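Zirby round wire basket

Kitchen & table > Baskets and bowls

Thin dark wire, woven out from the middle in spokes and rings, rim slightly raised. Fruit, bread rolls, onions, whatever needs air round it. Diameter 38 cm. Weighs next to nothing so you can shift it with one hand when the toast is ready and there's no room left.

Comes flat packed in brown card, no assembly. Keep the tissue if its a present.

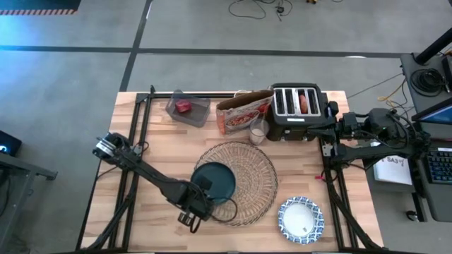
Words: Plirine shop desk | Updated 24/08/2018

Round wire basket in the middle of the table, dark teal-green plate resting over its left side, blue patterned plate nearer the front. Four-slot toaster at the back with a sausage in it. Plates, glass and toaster not included - basket only.

Goes well with plain wood. Also fine on a worktop or the top of a fridge if you're short of space. Crumbs drop straight through, so put a cloth or a plate under it for bread. Small things like cherry tomatos will find the gaps, use a bowl.

Cleaning: warm soapy water, soft brush for the rings, dry straight away. No dishwasher. No scouring pads.

Other sizes: 11 cm side basket, same pattern, good for eggs or garlic. Oval one is out of stock, back in December we hope - ask at the desk and we'll put your name down.

Delivery 3 to 5 working days, or collect from the shop. Returns within a month, unused, with the label on. Trade orders of six or more please ring first, price is diferent.

Item code 2020

Shared 600 times | 11 comments

Recently viewed
Grutosano blue rim dinner plate
Shirazi short glass tumbler
Zirby side basket, 11 cm
Grutosano teal plate, raised rim
Plirine cotton bread cloth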